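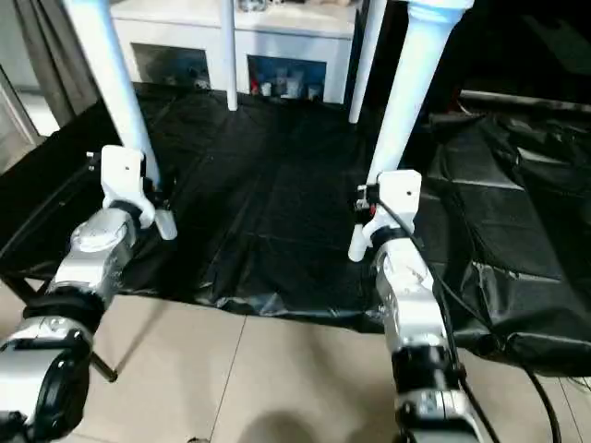

**Roofing operative / flat roof installer, Utholm**

Van Wyk is a family company which repairs and renews flat roofs in Utholm and the villages near to it. We are looking for one installer to join our second team from September. The work is mostly on schools, small workshops and blocks of flats, with some private garages in the winter months.

The first job for the new person will be the roof of the old print hall in Adton. It has 1188 square metres of felt which must be stripped down to the deck, and then we lay a vapour barrier, two layers of insulation board with the joints staggered, and a new membrane. We plan to finish this before the bad weather, so please apply only if you can begin in September.

**What you will do**

- strip old coverings and carry them to the skip or the hoist
- check the deck, and tell the team leader about soft or damaged places before anything is covered
- cut and fix insulation boards, also tapered boards around the outlets
- weld and dress the membrane at upstands, rooflights and pipes
- keep the roof tidy at the end of each shift, with all boards under cover and weighted

**What we ask from you**

You have at least one year of experience on flat roofs. It can be with felt, single ply or liquid systems, and you do not need to know all three. You can read a simple roof drawing and measure correctly. You are comfortable with heights and with lifting, and you understand spoken English well enough to follow safety instructions. A driving licence is a big advantage, because the van leaves from our yard in Sotard at 6.45 and there is no bus at this hour.

If you have worked only with pitched roofs, you may also write to us. We will then discuss a lower starting rate for the first weeks and you will work beside an experienced colleague.

**What we offer**

- a permanent contract, full time, after a trial period
- 16 an hour to start, more with a welding certificate
- overtime is paid, never exchanged for free days unless you ask for it
- work clothes, boots and harness from the company; knee pads you choose yourself and we pay up to 70
- a payment of 1000 after the first full year
- no work on Sunday

In heavy rain or strong wind we do not go on the roof. These hours are paid, but we expect you to come to the yard, where there is always cutting and preparation to do. Flashings and edge trims are made in our own workshop and you can learn this as well, if you are interested.

**How to apply**

Please send a short letter and a list of your previous jobs to Pantelis Kokkinos at the Sotard yard. A formal CV is not necessary. Write which systems you have installed and on what kind of buildings, and give us the name of one person we may call. You can also bring the papers by hand, the office is open in the mornings until 11.30.

We will answer every letter, also when the answer is no. Suitable applicants are invited for a talk of half an hour and later for one paid day with the team, so that both sides can see how the work goes. On this day you need only your own lunch and your shoe size, told to us in advance.

We do not work with agencies for this position. Please do not call about it.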